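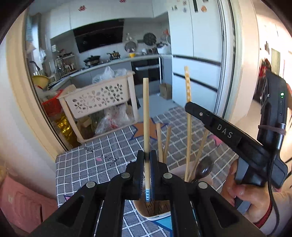

Chopsticks go in with the plain end up, according to the person who has run the utensil side of the Purenley lunch room for most of its life, and it took a few disagreements to get there. Half the people who eat in the room prefer the patterned end up, so they can find their own pair.

"I get asked about it more than I get asked about the food," she said. "At home I put them in with the eating end up, so my fingers don't have to go past it to the other end. Then I realized that was backward. When you reach in, you grab whatever is on top."

She asked not to be named in the newsletter. She said the room has had enough of people's names taped to things. We talked on 3rd May, after the lunch crowd had gone and the second round of washing was done.

Purenley serves 85 lunches on a full day. The bowls and plates come from Vandow, the restaurant supply store on the other side of the parking lot, and they are all the same. The chopsticks are a different matter. They have been bought at different times, and some were brought in from people's kitchens and never went home again. She keeps 100 pairs in use and a box of singles under the counter.

"The singles box is where the work is," she said. "A chopstick loses its partner in the wash, or it goes out in somebody's lunch bag. Two weeks later the partner shows up. If you threw the first one away, now you have to throw away the second one too."

Pairing is done by the band of color at the end. She matches by color first and then by pattern, and only after that by length. Two sets with nearly the same blue gave her trouble for a month before she laid them side by side and saw the difference. Plain pairs she matches by length alone, standing them on the counter and running a finger across the tops.

I asked what makes a good holder. She has been through several kinds.

"Open slots in the bottom," she said. "I don't care about anything else as much as that. If it's solid down there, the water sits. You pull out a chopstick at noon and the end is gray, and it smells."

Before the current arrangement the room used tall coffee cans. They held plenty, but they rusted at the seam, and anything short dropped out of sight. She moved on to a ceramic crock that a tenant from Beltrán, the upholstery shop upstairs, had left behind. It was heavy enough that it never tipped. It was also too heavy to lift with wet hands, so it did not get washed as often as it should have. She switched to plastic after that.

Spoons share the holder with the chopsticks. I wondered if they would be better off in their own.

"People say so. I tried it, and the spoon holder ended up full of chopsticks anyway. Put the spoons in bowl up, along the side. They lean out over the rim a little and that's fine. If you push one down in the middle, all the bamboo gets shoved over to one corner and it doesn't dry."

Drying is the part she is strict about. Bamboo should be washed soon after use and should not be left to soak. She rolls each handful in a towel before it goes in the holder, and she does not fill the holder tight. She wants to be able to lift out one chopstick without bringing three others along with it.

The room did go through a period of disposable chopsticks. The order was for 1000 pairs, in paper sleeves, and it was gone sooner than planned. She did not like the sleeves on the floor, and she did not like the splinters. She kept a log in those days and still has it in a drawer. The last entry gives the running total as 2797.

"I stopped writing it down when we went back to washing," she said. "There wasn't anything to order, so there wasn't anything to write."

She sorts at the end of every day, standing up, with the holder on the table in front of her. Everything comes out, the holder gets rinsed and turned over, and the pairs go back in one at a time. Any chopstick that is cracked or has gone fuzzy at the tip goes to the Bivolum garden plot next door, where they are used to hold up pea seedlings.

Her advice for a home kitchen was short. Buy pairs that look different from each other if several people eat at the table, or buy them all exactly alike. Wash the holder as often as you wash what is in it. Keep the singles for a month and then let them go.

She has not followed the last one herself. The box under the counter was half full when I left, and she was going through it again for a match to a green one.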